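The Pepper Was Fine

9 January 2019

5 min read

The incident report from the packing shed in Brerville runs to one paragraph, and the word "pepper" appears in it more often than the word "hand." I have read it many times now. A Šimko arm, bought to lift bell peppers off a sorting table and put them in trays, closed its gripper on the forefinger of a line worker named Hiba Issa and held on. The finger was bruised and the nail was lost. The pepper she had been reaching for was, the report notes, undamaged and suitable for sale.

I don't blame the report. Somebody gave somebody a form, and the form had a box for product loss.

What happened is simple enough. The gripper works by feel. It closes until it meets something firm, squeezes a bit to be sure, and lifts. If the thing slips, it squeezes harder. With a pepper this is sensible, because peppers are slick and lumpy and no two of them are the same shape. With a finger it is a bad idea, because a finger that has been grabbed will pull away, and to the arm pulling away feels exactly like slipping. So it did what it was told. The harder she pulled, the more certain it became that it had a difficult vegetable.

There was a stop button. It was on the cabinet at the other end of the table, where the electrician had found it convenient to put it.

Zitex, which installed the system, called the event a "grasp misclassification." I would like to try this with my landlord. Zitex also pointed out that the arm had completed 3,357 picks before that one without injuring anyone, and I believe them. I have driven to work a great many times without hitting a mailbox, and I have never been invited to present this as an argument to the owner of the mailbox.

The usual lesson drawn from these stories is that the robot should be smarter. Somine, which writes the software, has promised an update that will teach the gripper to tell skin from skin, so to speak. I wish them luck. Tatiana Hrnčiar, who spent 12 seasons on packing lines before she started inspecting them, was less patient when I called her. "You don't need it to know what a finger is," she told me. "You need it to let go." She wanted a ceiling on the squeeze, low enough that a trapped hand could come out. The peppers might get dropped now and then. She seemed to feel the peppers would cope.
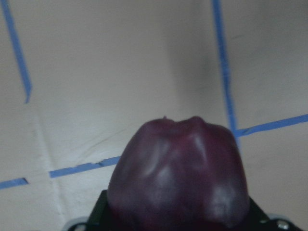 A limit like that costs very little, and it was left out in May because it slowed the line. That decision was made by people, in a meeting, with coffee. I mention it because everyone I talked to kept saying "the robot decided," and I'd like at least one sentence in print to put the deciding back where it was done. The ceiling is set now. The button has been moved to within reach of a person whose other hand is busy. Issa is back at the shed, on the labeling side, and says she would just as soon stay there.

Comments (3)

dockside_lou: We had a tray sealer that did the same thing in a different way. Stop button was behind a pallet. Took a broken thumb to move the pallet.

M. in Ohio: Fair piece, but a lower squeeze limit won't save you if the arm swings while it's holding on. You need both.

greenhousekeeper: Dropped peppers bruise and come back as complaints. I'd still take the complaints.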